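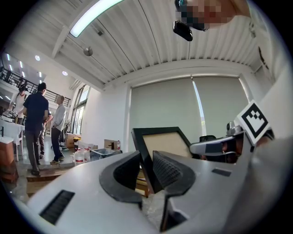 The Narklow by-election count finished a bit after midnight, and the recount request has been turned down, so I thought a thread was due. Final margin was 40 votes out of 2,528 cast. I've followed council politics here for years and can't remember a closer one. The sitting group has lost its majority and will have to talk to the independents before the budget comes back in July. I did the leaflet round for the transport campaign, so I'm not neutral, but I'd like to hear what people made of the result. I've still got the poster from our first campaign to put up – a black frame with a beige backing board, like the one in the photo, is what I have in mind for it. Anyway, what happens to the bus contract now?

Forums > Local Politics > Councils and By-elections > Narklow result

Search this forum Enter keywords Go

desta_b
The bus contract carries on until the full council votes to end it. The by-election doesn't change that. What changes is the vote on renewing it, because the group needs two independents and at the moment it has one.

marrowfield
I don't think 40 votes tells us much. Turnout was poor and the weather was awful. People who were cross about parking turned out and people who weren't stayed at home. I'd be careful about calling it a verdict on the buses.

desta_b
Parking was on one leaflet out of four. I had all of them through the door. The buses were on every single one.

Pellcross
Veronica Olteanu lost because she voted for the parking charges and then said at the hustings that she had been against them. It was in the minutes. My mum has voted for her since she first stood and didn't this time.

marrowfield
She said she was against the first version. She voted for the amended one, with the first hour free. You can dislike that but it isn't the same as changing her story.

Pellcross
It is to anyone who didn't read the amendment, so most of the ward.

OldQuay
Does anyone know why the recount was refused? I thought a margin like that got one automatically.

desta_b
No, there's no automatic recount in council elections. A candidate or agent can ask and the returning officer can say no if the request is unreasonable. Dinesh Abeysekara's agent said they checked the bundles again before the declaration, and the figures came out the same.

OldQuay
Thanks. I'd have given them a full one all the same. It costs an extra hour and then there's no argument.

emese_o
I was at the count as an observer. The bundles were checked in front of both agents and neither of them objected at the time. The complaint only came once the result had been read out. I have some sympathy but you do have to speak up in the room.

Pellcross
Which side were you observing for?

emese_o
Alina Bratu's. She got 1,114 votes and lost, so I had no reason to be pleased about it.

marrowfield
Fair enough. I'll take that back about the count being rushed, which I said on the other thread.

tollgate4
Going back to the first post, I'd watch the Brurkitel end of the ward. If the evening service is cut there the independents won't support the budget, whatever they've been promised on Cozma Road. They said so in writing in April 2023 and I doubt they'll want it read back to them.

desta_b
Agreed on the evening service. I don't agree that they'd vote the whole budget down over it. They'll abstain and ask for a review.

tollgate4
An abstention is enough to sink it if one of the group is away. Look at who's been missing meetings.

OldQuay
Is the agenda for the next one out yet? The council site is giving me last year's.

emese_o
Not yet. It should be up five clear days before the meeting. I'll put the link on here when I see it.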